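Hand-held gripper demos vs. teleop for a small shop?

flarn_shop
We're a six-person outfit near Stidutstead and we want an arm to clear and restock display counters. Two quotes so far. Yorath wants to set us up with remote control, one operator in a headset driving the arm. Minalus says skip that and collect demos with hand-held grippers, 1,000 of them, then train on those. Their line is that anybody can do it after 90 minutes of practice. Has anyone here paid for either one and gotten a working robot?

torque_grump
Paid for the hand-held kind last November. We recorded 1,757 demos. The arm could pick up the bowls we had demoed, on the counter we had demoed them on. Move it to the next room and it went for the air. I'd want to see a success rate on YOUR counter before signing anything.

pell_mell
That sounds like a data problem to me. Were all your demos in one room with the same lights?

torque_grump
Two rooms, three people. And "get more variety" is what the sales guy said too, right before he quoted me for more variety.

pell_mell
OK but that doesn't make it wrong. Teleop in one spot gives you the same issue and it's slower. This is from a hand-held session, gripper's own view:

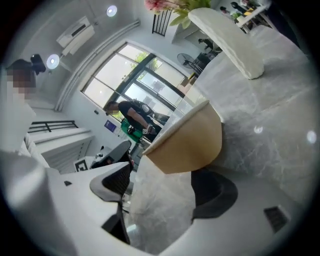 My problem with teleop has always been speed. We rented a rig and our best operator was still fighting the lag after a week, and every demo had these weird pauses that the policy copied. With a gripper in your hand you move like a person moves. You also get a messy real room for free: daylight flooding through a big window, people in the background, a shiny marble-patterned surface with light spots glinting off it. Try getting that with an arm bolted to a bench.

torque_grump
See, I look at that and I see trouble. Glare on the counter and a bright window behind everything. What does the tracking do with that? And your hand can reach angles my arm can't. We tossed 499 demos for that reason alone, the wrist just wouldn't go there.

pell_mell
Did nobody check the reach limits before you started recording?

torque_grump
The vendor said the software handled it – it handled it by throwing them out afterward.

bench_cat
Both of you are leaving out that teleop demos are at least on the real arm. If the operator can do it, the hardware can do it. Slow, yes. I'd still take slow.

flarn_shop
So what would you ask Minalus for? I have a call with the Flarnberg office tomorrow at 10.

torque_grump
A trial on your counter with your stuff, their people not touching it. Count the drops yourself. If they want to send a video instead, ask how many takes.

pell_mell
Agree with the trial. I'd also ask who owns the demos if you walk away, ours were locked in their format.

bench_cat
And get the same trial from Yorath. Don't let them off just because the headset looks serious.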